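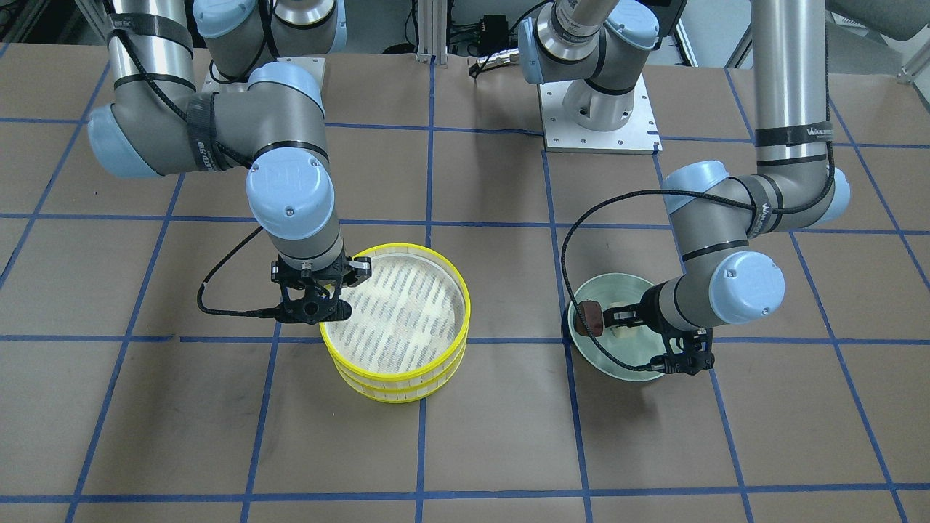

Fig. 1. Stacked yellow sieves and a pale green bowl.

Why does one end of the Plenstead garden stay soggy?
Soil project report, written up by Yaneth Tamayo (partner: Gemma Holroyd)

How I got into this

My aunt has a plot at the Plenstead community garden, and every spring I hear the same complaint: her carrots come out stubby and forked, and the man by the gate grows perfect ones. Same seeds, same rain, same hose! She blames the compost. He blames her. When we had to pick a topic for Earth Science I figured I could finally settle it, or at least have an opinion with numbers in it.

Gemma signed on mostly because she likes digging. I did most of the writing and she did the graphs, which are in the folder at the back of the room.

What we wanted to know

Soil is a mix of big grains (sand), smaller grains (silt) and really tiny stuff (clay). Sandy soil lets water run through and clay holds on to it. So our question was whether the ground gets finer as you walk from the gate down to the creek end, and whether water drains slower down there. My guess was yes to both. Gemma guessed that it would be all the same because people have been dumping bagged topsoil on those beds for years, and I have to admit that was a pretty good point.

Collecting

We picked 8 spots in a line from the gate to the creek and took one sample at each, scraping off the mulch first and digging down to the length of the trowel blade. Everything went into paper bags labeled with a letter. We started in January, which was a mistake. The ground at the creek end was like cold fudge, and one bag got so wet that the bottom fell out in my mom's car (sorry, Mom). We went back and redid that one.

Then the bags sat open on the radiator shelf until the soil was dry enough to crumble. This took way longer than we'd planned for, and it's why our first draft was late.

Sieving

We broke up the clumps with a rolling pin, picked out roots and stones, and weighed out 100 grams from each bag. Then it went through the sieves, coarsest first, with plenty of shaking. We weighed what stayed in each one and what fell all the way to the bottom. The dust gets everywhere, so do this with the windows shut and the fan off. I ruined our first run of sample C by sneezing on it.

One thing that bugged me: dry clay sticks together in little balls that act like sand. They don't fall through even though they're made of the finest stuff there is. So our sieve numbers for the creek end probably make it look sandier than it is. We did a jar test too, to check, where you shake soil with water and let it settle in layers overnight. The jars agreed with me more than the sieves did.

Drainage

For this part we put soil in a funnel lined with a coffee filter, poured 800 milliliters of water over it a bit at a time, and timed how long it took for the dripping to stop. The gate soil was done before I'd finished my sandwich. Sample H, right by the creek, took 142 minutes. We ran H again because I didn't believe it, and it was slow the second time too, although we had to leave before it was finished so we only used the first time.

What we found

The gate end is sandier and drains fast. The creek end is finer and drains slow. The middle is a mess. Sample E had more sand than anything near it, and when we asked, the plot holder told us she'd mixed in several bags of play sand for her radishes. Gemma would like it noted that this counts as partly being right.

My aunt's bed is at F. It's heavy, sticky soil, and carrots hate pushing through that, so I think her compost is innocent. I told her to try a raised bed or switch to a short round kind of carrot. She said she'd think about it, in the voice that means no.

Problems and stuff I'd change

We only took one sample per spot, and E shows why that's risky, because one person's bag of sand can throw off the whole line. I'd take several from each bed and mix them. I'd also pack the funnel the same way every time. We just sort of patted the soil down, and Gemma pats a lot harder than I do.

I'd have liked to dig deeper as well, below where anyone has been adding things, but the garden rules don't allow holes deeper than a trowel without permission and we asked too late in the term.

Leftover soil went back to the plots it came from, except for H, which I kept. It makes decent little pots if you squish it, and two of them are drying on my windowsill right now.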